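**Gripper rules get longer, grippers stay the same size**

The handling working group at Praltano has finished the second draft of its good-practice guide for hand-held grippers, and it now runs to 69 pages. The first draft had 37. Members have until the end of May to complain, and 40 comments had come in by Saturday.

Most of them concern section four, on packaging. "People will argue about a cardboard box longer than you'd think," said Dede Essien, who edits the guide.
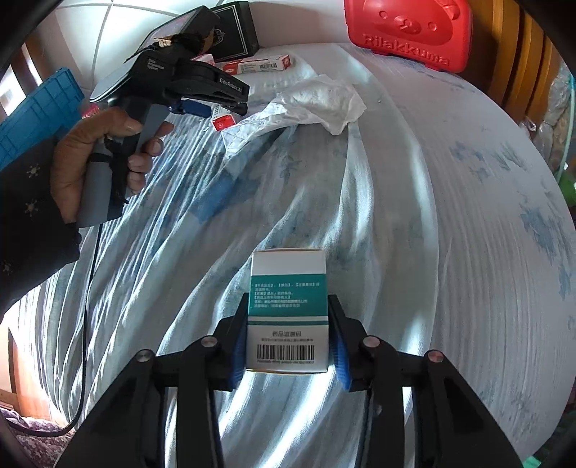 Section four asks operators to hold cartons by the sides, with both pads flat, and to keep any printed code clear of the fingers. A medicine carton held upright between two blue pads, its barcode in plain view below the green band, is what the drafters have in mind. The draft takes two pages to say so - three with the footnotes.

Azucena Hinojosa of Clisska, one of the firms commenting, wants a limit on squeeze force written in. Lieselotte Böttcher of Gedik wants it left out, on the grounds that cartons vary. Both have been invited to the same meeting.

The guide is voluntary. A third draft is expected to be longer.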